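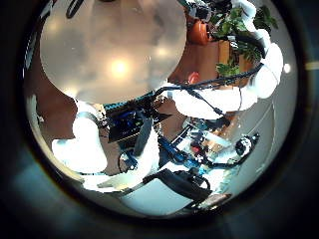

Leafy houseplant with a terracotta-colored pot, over a reddish-brown wooden cabinet.

Protecting a wooden cabinet under a potted plant

Updated Oct 8, 2022

Unglazed clay passes water through the wall and the base. A saucer made of the same clay does the same, only slower, and on a finished wood top the result is a gray or white ring. The method below applies to oiled, waxed and varnished cabinets. It does not apply to raw wood, which should be sealed first.

You need:
Glazed or plastic saucer, one size wider than the pot base
Cork mat, 3 mm or thicker
Four felt or rubber feet
Soft cloth
Paste wax (Ashby clear, or whatever matches the existing finish)

Preparing the top

Take the plant off and put it on the floor over a tray. Wipe the top with a barely damp cloth, then a dry one. Leave it overnight. Check for rings by looking along the surface toward a lamp – stains that are invisible from overhead usually show at a low angle.

Apply a thin coat of wax with the grain and buff it after 20 minutes. On varnish in good condition this step can be skipped.

Setting the saucer

Stick the feet to the underside of the saucer near the rim, evenly spaced. Place the cork mat on the cabinet and the saucer on the mat. The gap lets air move under the saucer. Do not let the mat extend past the front edge of the top, where it will catch on sleeves and dusters.

The Brotau saucer, order no. 2441, takes the smaller pots. No. 2452 has a higher rim and is the better choice for anything that gets watered heavily. Posulska saucers are thinner and tend to flex with a full pot on them.

Position

Keep the leaves clear of the wall. Wet foliage against flat paint leaves marks that do not wash off.
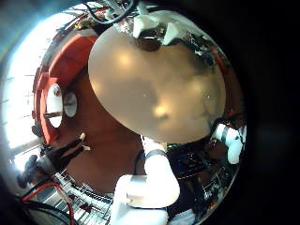
Distance from the window matters for the wood as well as the plant. Direct sun lightens some finishes and darkens others, and the area under the mat will stay its original color. Move the mat a few inches every month from May on, or draw a sheer curtain during the brightest hours. In a room held at 40 percent humidity, the potting mix also dries faster near the glass, so test it with a finger before watering.

Watering

Water slowly and stop when the saucer starts to fill. Empty it after half an hour. Lift the mat once a month; if the cork is dark or soft, replace it and let the top dry before putting anything back.

Existing rings

A white ring in wax is normally shallow. Rub it with a little fresh wax on a cloth and buff. A black ring has reached the wood and will need stripping – see the Nunum refinishing page before starting.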